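Search this journal Search Advanced search
Libraries and Community Life > Research Articles
1 April 2023
Periklis Liapis

4. What people told us about quiet

We had expected, when we sat down with the visitor diaries from the four libraries, that quiet would come up mostly as a complaint. It did come up that way, and quite often, but it also came up as something people were fond of and had trouble putting a name to. The diaries gave us 1416 entries in all, some of them a single word long and some of them running up the margins and onto the back of the page, and I'd like to spend a little time with the longer ones before we get to the tables, as they shaped how we read everything else.

The first thing to say is that very few of our diarists wanted silence. Visitors to the Prisham library, which serves a town of 3000, wrote warmly about the returns trolley, the kettle behind the desk and the murmur of the knitting group in the next bay. One retired teacher wrote that she could read anywhere in the building "as long as it sounds like a library," and when we asked her later what she meant by that she laughed and said she had no idea, but she'd know it if it stopped. Several others wrote along the same lines. What bothered them was speech they could follow, particularly one half of a phone call, and it bothered them even at a very low volume.

This fits well with what is generally understood about reading and background speech, namely that words we can make out tend to draw our attention away from the words in front of us. A steady hum of voices, where no single one stands out, seems to be much easier to live with. Our diarists at Utisus, the largest of the four branches, put this in their own way when they described the hour after school lets out as "loud but fine," and the hour before lunch, with two or three people chatting in an otherwise hushed room, as the hardest time of day to get anything done.

The second thing is that people had firm ideas about which part of a room was the quiet part, and these ideas didn't always match the signs. At Vondavness the official quiet area is at the front by the windows, and hardly anyone who wrote to us treated it as such. They went to the back, past local history, where the shelves are tall and the carpet is old and thick. Staff had known this for years and had simply stopped mentioning the sign. We found the same pattern, a little less strongly, at the Perić branch, where the best-loved seats were in a corner that had never been labelled as anything at all.

Where a room has no such corner, the usual answer is to make one, and the cheapest way to do that is with freestanding screens. They are easily shifted for story time or a talk in the evening, and visitors like the feeling of having something at their shoulder. They do rather less for sound than people hope. A panel on feet stands clear of the floor, as in Figure 4, and voices will travel under it as well as over the top and around the ends. Even so, diarists who sat behind screens rated their seats as quieter than we had any reason to expect, and I suspect that not being able to see a talker is a good part of the comfort.

Figure 4. Movable partition on grey metal uprights, with a narrow gap beneath the bottom rail. 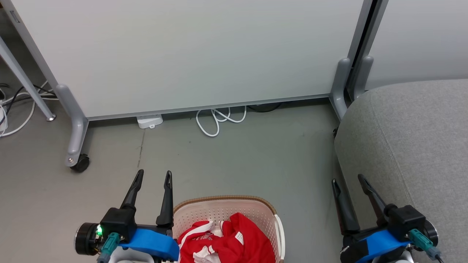
4.1 Quiet as a matter of manners

A good many entries were about other people's behaviour, and here the tone of the diaries changed. Visitors who were perfectly cheerful about a toddler singing in the picture books could be quite sharp about an adult unwrapping a sandwich. We went back and forth on how to code these entries, and in the end we gave them a category of their own, which we called "consideration." It covers those entries where the writer seemed to be responding to whether a person had noticed them, with the sound itself coming a distant second.

The entries from November, when exams were close and seats were hard to come by, are full of small kindnesses of this sort. A student moved his bag before he was asked. Somebody took a coughing fit out to the porch and was thanked for it on the way back in. One diarist at Prisham, who had marked nearly every visit as noisy, gave her highest score of the study to an afternoon when the heating was rattling and a man across the table had quietly offered her the chair nearer the lamp. We have left her score as she wrote it, and it is included in the branch totals in the next section.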